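The shelf that sells the supper

Ximena Manríquez has been arranging food shelves for 18 years, and she still gets excited about pasta.
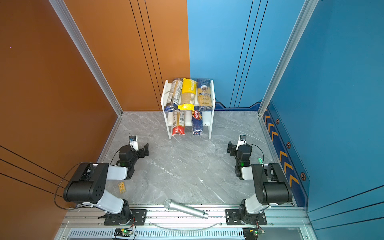
Pasta on two tiers, with a bright yellow packet in the middle of the top one.

"People think it's a dull job, but I love it!" she says over coffee at Mowat, the little grocery where she started out. Her favourite thing is a packet with a window. "You see those long noodles and you're already thinking about the sauce."

She likes a rack with clear sides too, and she's fond of dark blue packets beside a strong yellow. Must everything stand up straight? "Oh no," she laughs. "Lay them flat, let one tilt a bit. It's supper, it should look friendly."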